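Chapter 5
Shared Tables, Small Surfaces

What this chapter covers: why flat surfaces fill up, how to sort what lands on them, what to do with cords. Read it before the worksheets, not after – the worksheets assume the terms.

Start with the table by the wall. Every workplace has one. Not a desk, not a kitchen counter, a bit of both. Somebody plugs in a phone. Somebody else leaves a bottle. Then a roll of tape, then a cup. Kristóf Kovács called these "landing tables" in his Potthorpe notes and the name stuck, so we use it here.

Three groups to learn. Residents live on the table: the plant, the power strip. Visitors come and go with a person – phones, bottles, mugs. Strays have no person and no place. A small round thing with no label is nearly always a stray. 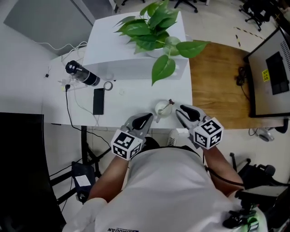
Sort visitors first. It's quick and people are usualy glad to get their stuff back. Residents next, and be strict: a resident needs a reason to be at that height, near that outlet. Strays last, into one tray, looked at again in October or whenever the tray is full.

Cords get their own pass. A cord over the front edge will catch a sleeve sooner or later. Run it along the back, clip it to the wall, keep the slack off the work area. Bottles upright and away from the strip, always. Lying down is how leaks start.

In the Pludine office survey 9 of the 11 landing tables had a plant on them. Fine. Plants earn their spot, but note where the leaves reach and where the water goes when somebody overdoes it. On top of an appliance, check the vents are clear and lift the pot down for watering.

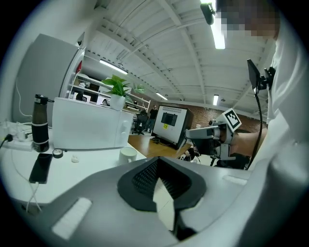

Page last changed: October, 11:05 a.m.

Appliances change the sorting. Once there's a microwave the table is half kitchen, and mugs will gather infront of it. Keep one hand's width free at the door side – more if the door swings toward the edge. Section 5.2 has the Lesetti layout, which we'll redraw step by step. Bring a tape measure and a pencil.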